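The summer I gave in and learned the clarinet

I should say at the start that I have no musical talent whatsoever. I was asked to leave the recorder group when I was nine (gently, but still), and for decades after that I was perfectly happy just listening. Then in February my aunt moved out of her flat in Olville and gave me a clarinet in a battered case, along with 67 pieces of sheet music and a look that said she expected results.

So I joined the beginners' band at the Karaki hall. You bring your own stand, and you take your outdoor shoes off at the door to save the floor, so by half past six there are always trainers and sandals all over the place, and I do like it, it feels like being back at primary school! 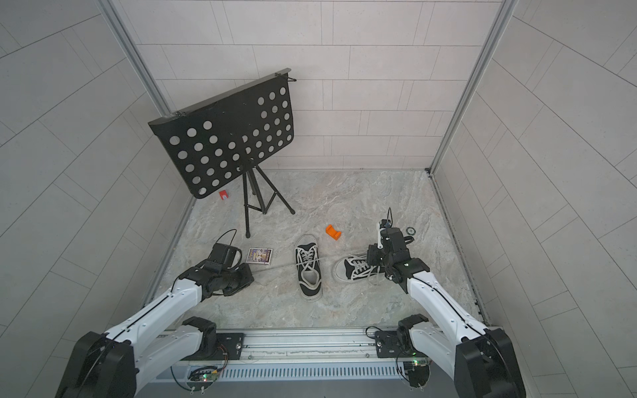 Words: Samer Masri
18th June

Let me tell you about stands, because I knew nothing and it cost me. My first was a folding wire one, the sort that goes down to the size of an umbrella and takes your fingers with it. It lasted 4 rehearsals. On the last of them it bowed slowly forwards during a waltz and tipped the whole of the second clarinet part into the lap of a trombonist, who carried on playing.

What you want is a solid panel on a tripod. The black ones punched with rows of holes are lovely, and the holes take a bit of the weight out, which you'll be glad of when you've carried one up from the bus stop. Look for a curled lip along the bottom as well. Mine is narrow, so a fat album sits on it rather nervously, but loose sheets are fine. And get clips! A little one at each top corner will see you through an open window or a passing flautist.

Then there are the legs. Three thin ones, spread wide, and the wider you set them the better it stands, but also the more likely you are to hook one with your foot. I've done it in socks and I've done it in canvas trainers with the laces trailing, and the socks hurt more. I now put one leg pointing straight at me, so at least I know where it is.

As for the playing, well. I can get through Livik, a slow march our conductor wrote herself, without stopping, and I've made a start on Zondar, also hers, which is fast and has far too many sharps in it. My neighbour says she can recognise the tune now. She didn't say she enjoyed it.

We've got our first concert at the end of the month, in a hall with 400 seats. I've invited my aunt, who wants to sit at the front, and I've bought two spare reeds and some double-knotting laces.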